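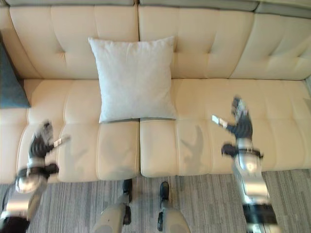
Ticket 3427: Throw pillow drops out of the segmentation mask on light sofas
Component: Sumus perception
Opened by: Shanthi Jayawardena
Status: fix merged, waiting on second reviewer

Shanthi: White pillow against cream leather, and the mask keeps swallowing the pillow into the backrest. The planner then gets no grasp target and both arms hold over the seat until timeout. The teal-gray cushion at the left end segments fine every time. Log attached, look from line 1936 on.

Muchen Xu: Oh, this is a good one! Replayed the log. Depth does see the pillow edge, but the merge step weighs color so heavily that it gets voted down. Could you rerun with merge_debug on?

Shanthi: Done. The pillow segment exists for 2 cycles, then gets merged. You called it.

Muchen: Lovely. I lowered the color weight and added a check on surface normals before merging. The tufting now gives us a few tiny extra segments on the seat, so I filter anything under 233 points.

Ambros Hubmann: Please also mask the arm shadows on the seat. They're darker than the pillow outline and came up as candidates in my replay.

Muchen: Great catch, added to the same branch.

Shanthi: Replayed on the new build and the pillow stays a separate object through the whole log. So happy with this! Live run still to do, leaving the ticket open until Seraina has reviewed.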